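Kudo build log, entry 22
July, started after lunch, writing this up late

OK so the bed phase has started! For anyone at the workshop reading this who missed the last entry: Kudo can now pick up a flat towel and fold it in half on the bench, most of the time, and I got overexcited and decided the next job would be bedding. Kojo said I should do socks first. Kojo is probably right, but I have a whole bin of socks to be wrong about later.

The plan for this week was only to get the fabric-finding code to tell me where the wrinkles in a fitted sheet are. No pulling or smoothing yet, just "there's a crease, it runs this way, it ends here." I'm doing this part at home (the workshop has every kind of clamp known to humankind and no mattress) and then bringing the numbers back so Dela can poke holes in them.

First problem was light. With the lamp on the side table everything had a hard shadow down one side and the code fell in love with the shadow. It marked one gigantic wrinkle and was very confident about it. With the lamp off and just the ceiling light, much better, but then the shallow creases almost vanish because the sheet is matte and nearly the same shade all over. I messed with the contrast setting for way too long and ended up at 36, which I'm writing down here because last time I didn't and had to find it all over again.

Second problem, long creases that wander. The short straight ones are easy, the code gets those right away. A fold that curves around gets chopped into pieces and each piece is reported as its own wrinkle, so if Kudo ever acts on that it'll be smoothing the same fold over and over in little dabs like someone icing a cake badly. Seidu suggested joining any two pieces whose ends point at each other, and I put that in with a gap limit of 4 (centimeters, Edem, before you ask again).
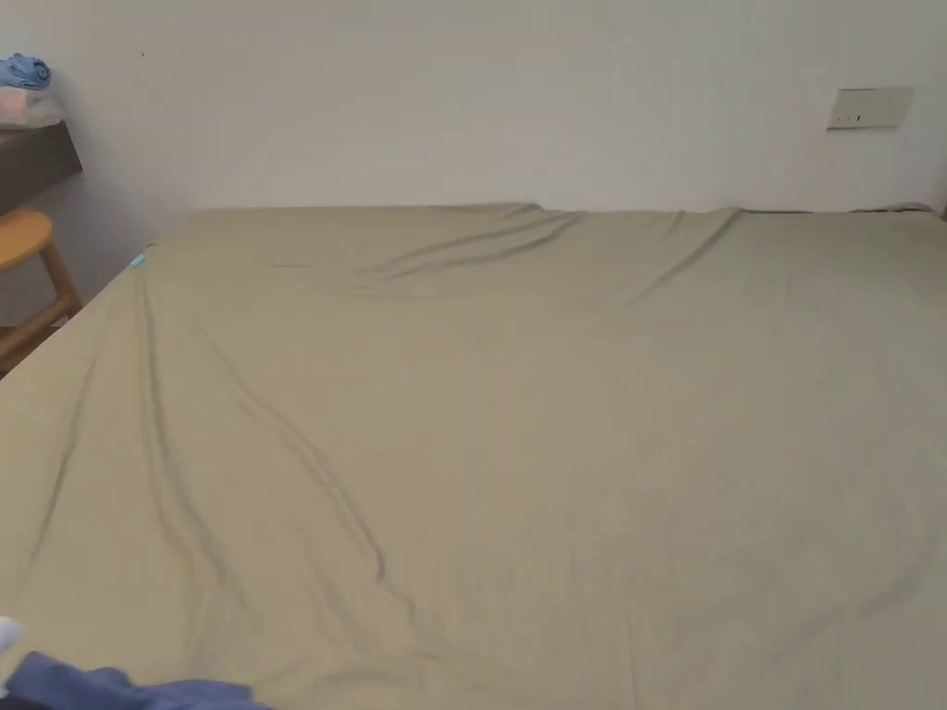 With the joining turned on, the long fold on the left comes out as one line nearly every run, and the bunch of diagonal ones toward the wall stays separate, so I'm calling that a win. I did try a bigger gap limit and it started gluing neighbors together, so no, leave it alone. The edge of the mattress is still a pain, though. Where the sheet puckers along the back the code can't decide if it's looking at a wrinkle or at the end of the bed, and it flips between the two from one run to the next. I also lost a good half hour to the little teal tag at the back corner, which kept getting picked as the "most interesting" spot on the whole bed. Added a color check. Tag is now boring.

The wall I just mask out. Same with the stool and the shelf on the left. Hyun-seo thinks masking by hand is cheating and that Kudo should work out for itself what's bed and what isn't, and yes, fine, eventually, but I want one thing to work before I make it harder!

The blue fabric at the near end got through the mask too, and the code reads all the rumples in it as sheet wrinkles. Color check again, probably, but I'd like something that'll still work when the loose fabric and the sheet are the same color. Dela, you had an idea about texture, can you write it down somewhere I can find it? The whiteboard got wiped.

Other stuff so it doesn't get lost:

The shoulder bolt on Kudo has worked loose again. I've put thread lock on it and am leaving it overnight.

The Flilholm cable is too short to reach from my desk to the bed, so I've been using the extension and it drops out when I bump it. Need a proper long one. If anybody has a spare in the Sommont drawer please set it aside for me.

Log files are filling the drive. Deleted everything before version 3, sorry if you wanted those.

Next up: sort out the back edge, then rerun with the sheet pulled around a bit so I'm not tuning the whole thing to one set of creases. Then maybe a pillowcase, if Kojo stops laughing.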